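How to Fold a Bath Towel So It Stays Folded

I grew up in a house where towels were rolled, stuffed and occasionally sat upon until the cupboard door would shut, so I came to folding rather late. If your shelf looks anything like ours did in Wikville, do put the kettle on and have a go at this with me. It takes a minute or two per towel once your hands know the way.

You will need one dry towel and a flat surface with nothing much on it. A bed will do at a pinch, but it sinks in the middle and your edges wander. A desk or table is far kinder.

Lay the towel out flat and smooth it from the middle outwards with your palms. Bring one long side over to meet the other and line up the corners before you let go. Now fold it in half end to end, smooth it again, and then fold once more, or in thirds if your shelves are shallow.

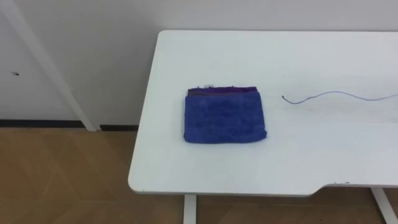

Thickness makes more difference than size, I find. My everyday towels are the Oron ones, 100 cm long and nicely fluffy, and they puff up at the folds however firmly you press, so please don't fret about a knife-sharp crease. A compact rectangle with soft, rounded edges, like the blue one on the white table, is just what you are after. You'll notice the little white tag poking out at the top corner as well. I like mine tucked in, so I start with the tag side facing me and turn it under on the first fold, but it does no harm where it is.

Before you carry the towel off, rest a flat hand on top and press gently for a moment to let some of the air out. Then slide both hands underneath and lift it level, keeping your thumbs on top.
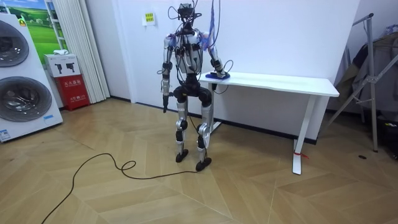
Blue bundle at the near corner of the desk, with a hand resting on top.

Put each towel on the shelf with its fold facing outwards and the loose edges to the back. Our shelf is 22 cm high and takes a modest pile, with flannels in the gap at the side. Big bath sheets go at the bottom. If the pile starts to lean, take it down and turn every other towel round.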